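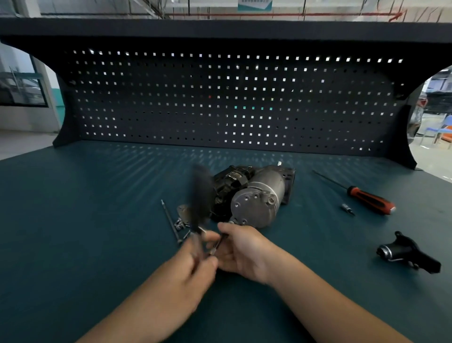

By Kerstin Stöcker and Jihad Nimri
May 24, 2025

Search this book Enter a word or phrase Go

Print this chapter | E-mail this chapter

Chapter 31
The Motor That Took the Blame

In January a palletizing robot at the Hultbridge plant let its arm sink while an operator was clearing a torn carton from the cell. The arm came down slowly. The operator, who had opened the gate in the proper way and had every right to expect the arm to stay where it was, stepped back and was not hurt. The fault log held 104 entries for that shift, and the incident report was two pages long. It named a cause in its first line: "Motor failure, axis 2."

We think that line should bother you. Axis 2 is the shoulder joint, the one that carries most of the weight, and when it drops the motor is an easy thing to point at. It can be unbolted and replaced by the next shift. The plant did exactly this, and the robot ran again. The report treated the restart as proof. But a new motor came with a new brake, a new connector and fresh bolts, and the cell was powered down and up again while the work was done. Any one of those changes might have cured the trouble, or hidden it for a while.

Joscha Oltmanns, who was then the maintenance lead at Hultbridge, asked for the old unit to be kept. It is to his credit that he did, as most such units go straight into the scrap bin, along with whatever they could have told us.

This chapter deals with what a bench inspection can and can't tell you about a fault. Students tend to trust the bench too much. A motor stripped down in good light looks like evidence, and often it is, but cleaning and taking apart are also ways of destroying evidence. Dust has a pattern. So does grease. Once a brush has been over a housing, you will never learn where the dirt was thickest. Take your notes first, then pick up the brush.

The same goes for fasteners. If a bolt was loose when the unit arrived, the only time to find out is on the first turn. Write down how it felt, even if your note is only "tight" or "moved by hand". Keep the small parts in the order they came off.

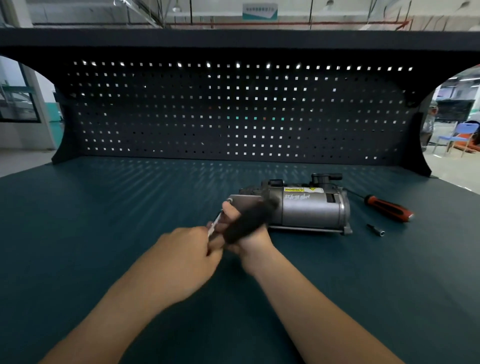 Reading time for this section: 4 minutes

Look at the outside of a unit before you open it. A printed warning label is there for whoever handles the motor next, so read it. Handwriting in marker is another matter. It may be a date, a batch, somebody's initials or a note from an earlier repair, and you should copy it down as it stands without deciding what it means. At Hultbridge the first inspector read a scrawled mark on the old unit as a reject code and built half a page of argument on it. Jerome Evangelista, who had written it, was never asked. It was a shelf number.

The second inspection was done by Oluf Steinarsdóttir at Firton. She found nothing wrong with the windings. The brake was another story: its lining was worn on one side, and there was oil on it. Oil does not come from a motor of that kind, so it had come from somewhere else, most likely the gearbox seal above. The seal was still in the robot.

Was that the answer? The supplier, Stivex, thought so and said as much in a letter. We are less sure. A slipping brake explains why the arm sank, but it leaves open why the brake check, which the controller was supposed to run at every start, had been passing all along. Either the check was too weak to catch a slipping brake or someone had switched it off. The 104 log entries ought to have settled this. They had been cleared before anyone made a copy - only the total survived, on a handover sheet.

We use cookies to remember your place in the book. Accept Manage settings

Before you go on to Section 31.1, write down your own view of the cause and how sure you are of it. Then list every item you would want to examine that was no longer there to be examined. Keep the page. You will need it for Section 31.2, where we look at the brake check itself and at what Nolte, which wrote the cell software, had meant it to do.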